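Filterstead Blocks in a Bin

Readme, last changed 8 Feb 2018

What this is

Pictures of plain rectangular blocks lying in a metal bin, with a text file for each picture saying which blocks can be seen and how they lie against each other. It was put together by Hwa-young Yoo and Grigore Moldovan as part of the Widwood sorting work. There are 1480 pictures in this release. The first release, from May, had 571, and all of those are included again under their old names.

The blocks

Two colours, reddish brown and dark green. The blocks are bar-shaped, with flat faces and no printing. We call them "red" and "green" in the label files to keep the lines short. Chipped blocks were left in until a corner had gone, then swapped for a new one of the same colour.

The bin

Grey metal, open at the top, stood on a table. Light bounces off the inside walls, so the same green block can look nearly black in one place and quite bright in another. Colours in the labels come from the block list and were not judged by eye.

How the blocks are laid out

Blocks are tipped in by hand and left where they land. Every 50 pictures the bin is emptied and filled again. Layouts fall into three groups:

loose: no block touches another
touching: sides or ends meet, all flat on the floor
crossed: at least one block is partly hidden

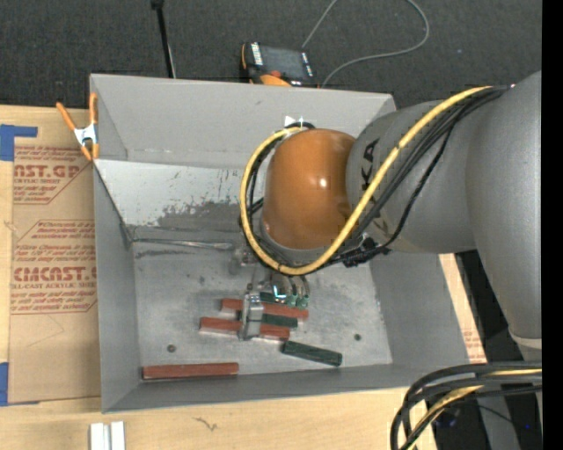
Red and green bars on the floor of the bin, one green bar partly hidden behind a red one.

Labels

One line per block: colour, angle in degrees, hidden (yes, part, no). Sang-wook Lim wrote the labels and Sigrun Wikström checked them. Where they disagreed, the line ends with a question mark.

Known faults

Angles for blocks standing on end are missing.
In 7 label files the red and green lines are swapped. They are listed in swapped.txt and will be put right in the next release.

Questions and corrections to Hartmut Steinbach.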